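Build diary, Thursday, September 19, 2024

Today was a long day but I am content with it. I arrived at the workshop in Bromwood a little after lunch and Yakubu was already there, with his coat still on, looking for the good Allen key. We found it in the drawer for the soldering things, where I had put it myself last week. I said nothing and he also said nothing.

First the boring part. The shoulder joint of Tonimano has been slipping when the arm is stretched out far, and we thought for many days that it was the motor. It was the small grub screw on the pulley. I filed a flat place on the shaft, put a drop of thread glue and tightened it again. The glue needs time, so we left the joint alone and I used the waiting to clean up the wiring behind the base. I am ashamed of how I did those cables in the spring. Now they go in one bundle and they have labels, and I can take out the controller without cutting anything.

Then we did the things on the table.

The vision test

I wanted the new test to be harder than the one with the coloured blocks. With blocks the program was correct almost every time, and I started to be suspicious that it learned only the colours. So now we use toy kitchen things. Chinyere gave us a bag of them that her children do not play with any more, and I bought a few more at the Saturday market in Drermont.

Yakubu spread them and I told him not to make it too tidy. He is a tidy person and this is hard for him. He laid the ketchup bottle down on top of the toaster oven, and one of the strawberries went in the blue bowl while the other stayed on the table near the orange slice. I like this very much, because the program must understand that a strawberry is a strawberry also when it is inside something. The measuring cup is standing up, so from above it is only a circle with a handle. I was quite sure it would be a problem. 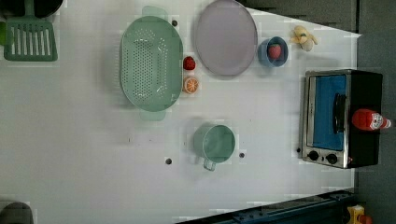
What the program said

The plate was easy, and the colander too, with all its little holes. The spatula it found only sometimes. The measuring cup was called "bowl", as I feared, and once "ring", a word which I do not remember teaching it. The strawberry in the blue bowl was found, but the position was wrong by a few millimetres, and for a gripper with such narrow fingers this matters.

The strange one was the white table itself. The lamp makes a bright patch on it and the program sometimes thinks the patch is a second plate. Yakubu held a sheet of baking paper under the lamp and it became better at once. I will make a proper holder for the paper, I have enough aluminium strip left from the base.

I have now 521 pictures with labels in the training folder. Before this week it was 77, so I should not complain about my sore eyes. My plan was to have 659 before the end of September, a number that comes only from how many evenings I have free and how many pictures I can label before I become stupid. I think it is still possible if I do not get a cold.

Lifting

When the glue was hard we tried the arm. Slowly first, with my hand on the stop button. The shoulder did not slip. It took the orange slice and put it on the plate, then it took the strawberry from the table and let it go too early, and it rolled. We tried the same again with the grip a little stronger and it was good. For the ketchup bottle we did not dare, I want to look at the path over the oven in the simulation before.

Chinyere came by after her work, watched two lifts and asked why the arm waits so long before it closes the fingers. I explained about the filter I put there in the summer. While I was explaining I understood that the filter is not needed since we changed the camera. I will take it out tomorrow and see.

To do: paper holder for the lamp. More pictures of the measuring cup, also lying on its side. Order the belt from Effiong - the wider one, and ask if they have it in the shorter length. Give Yakubu back his torch.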